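The Sock Problem
Clean laundry has a way of getting as far as the bedroom and stopping there

September 15, 2025

Kevin Noonan keeps a shoebox on the shelf above his dryer. Inside are 14 single socks, most of them black, and he knows which ones have been there longest. The gray wool one goes back to January, when he moved into the upstairs half of a two-family house on Mulligan Street and started doing his wash at home again.

"I used to think the machine ate them," he says. "Then I pulled the bed out to paint the baseboard and found 4 of them back there."

Noonan drives a delivery route and does one big load a week. For years he carried the basket to the bedroom, tipped it out on the bed and meant to fold it before dinner. By bedtime the pile was still there, so it went onto a chair, and he dressed off the chair until the next load. Shirts came through that all right. Socks slid down between the mattress and the wall, or got carried off inside the leg of a pair of sweatpants.

Tadhg Cronin has heard a lot of versions of that story. He managed the laundry at the Jestis, a small residential hotel, for over 4 years, and now teaches an evening class on household basics at the Jasham Center. The class covers mending, stain removal, ironing and one full session on putting clothes away, which fills up first.

Cronin is not much interested in folding methods. He has seen people spend an afternoon learning to stand T-shirts on end in a drawer and go back to the old way within the month. He asks his students where they set the basket down, and how far that is from the dresser.

"If you have to walk around the bed to get to the drawer, you won't do it," he says. "Move the dresser or move the basket."

He likes the bed as a place to sort. It is wide, it is about the right height for most people, and it has to be cleared before anyone can sleep. The trouble comes with what is already on it. Throw pillows and a folded blanket take up the room the clothes need, and a busy bedspread hides small things. He tells people to strip it down to one flat cover and smooth it out first.

Color matters more than people expect. Dark socks vanish on a navy comforter. On a lighter cover they are easy to spot, even one at a time. 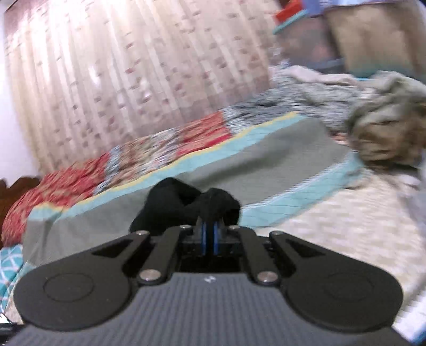
Cronin's order is socks first, while everyone else in the class wants to begin with shirts. Each sock gets shaken out and laid flat. Pairs are folded over once at the cuff - he doesn't ball them, which he says wears out the elastic - and go straight into the drawer. Singles wait at the foot of the bed until the basket is empty.

Then he has students check the fitted sheet. The corners are where he finds most of what is missing, followed by pillowcases and the sleeves of sweatshirts.

Noonan took the class with his sister and has kept up about half of it. The dresser is now on the near side of the bed, and the chair is out in the hall. He still skips a week here and there. The shoebox has stayed on its shelf, and he has matched 2 pairs out of it so far.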